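**Wednesday, folding bench**

Started a bit after nine. Light was poor until the blind went up, so the first few pieces were done half by feel. Moved the table closer to the window afterwards and left it there. If anyone needs it back against the wall, go ahead, but lift it, the floor marks.

Today's job was the mixed wash from the Brerdale bags. Sorted by type first: shirts and tops, then flat things, then anything with a zip or a drawstring. Last week we sorted by colour and it was a waste of a morning, as every pile had five kinds of fold in it. By type is quicker. I'd keep it that way.

Shirts. Using the fold we wrote up in January:

1. Lay face down, collar away from you.
2. Smooth from the middle out. Don't pull at the hem.
3. One side in to the middle of the shoulder, sleeve back down along the edge.
4. Same with the other side.
5. Bottom third up, then over again to the collar.

Step 3 is still where it goes wrong. The sleeve wants to twist at the elbow, and if it goes under with a twist the finished shirt has a lump you can feel from the front. Stopping to flatten the sleeve before bringing it down fixes it. Costs a few seconds. Cuffs are best laid open. Tucked cuffs looked neater on the bench and came out creased when I opened one up after lunch.

Heavy cotton holds each fold while you do the next one. The thin tops don't — they slide back open as soon as you let go, and you end up chasing them across the table. Tried doing those on top of a towel for a bit of grip. Better, and I'd like to do a whole batch that way before saying more.
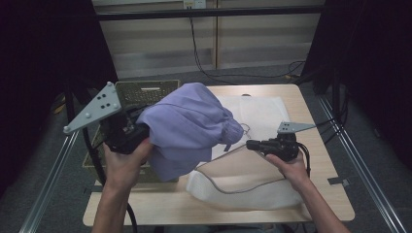
Flat pieces went more easily, apart from the big ones. Anything wider than the table has to be halved in the air first, then laid down, and it never lands square. What worked best was laying one long edge along the back of the table, letting the rest come forward, and gathering the front until there was room to make the first proper fold. Slow, but the corners met. White ones are the hardest to see what you're doing on, because the hem hardly shows. I ran a finger along the edge to find it.

The fitted ones I left for another day. I know there's a method with the corners tucked into each other. I can do it at home on a bed and can't do it on this table.

Stacks: 300 mm high is the limit before they lean. Anything with buttons makes the stack tip toward the button side, so turn every second one around. I forgot on the first stack and had to redo the top half.

Width after folding was meant to match the Plekstead shelf boxes. Cut a piece of stiff card to the finished width and used it as a guide for the first shirts, then put it away once my hands had the size. Checked again at the end of the day and I'd drifted wide. Use the card all the way through next time. It's in the top drawer with the tape.

Times, for what they're worth. A plain shirt laid out ready takes me roughly 90 seconds at a comfortable pace. That doesn't include getting it untangled from the rest, which on some pieces took longer than the fold. Sleeves knot together in the dryer. Shaking each piece out as it comes off the line or out of the drum would save it, if whoever does the wash can manage that.

Notes on the soap: this lot was done with the Alix powder, the last with Vermeulen. The Alix lot feels stiffer to me and takes a sharper crease. Could be the drying time as well, so I wouldn't order more on the strength of it.

Left to do:

- 2 bags still tied up under the window, not sorted
- small things (socks, face cloths) in their own tub, no fold decided
- table top needs a wipe, there's lint along the back edge
- write the batch number, 2776, on the shelf labels before the boxes go up

Packed up at half past three. My wrists were sore from the big flat pieces, so those go first tomorrow.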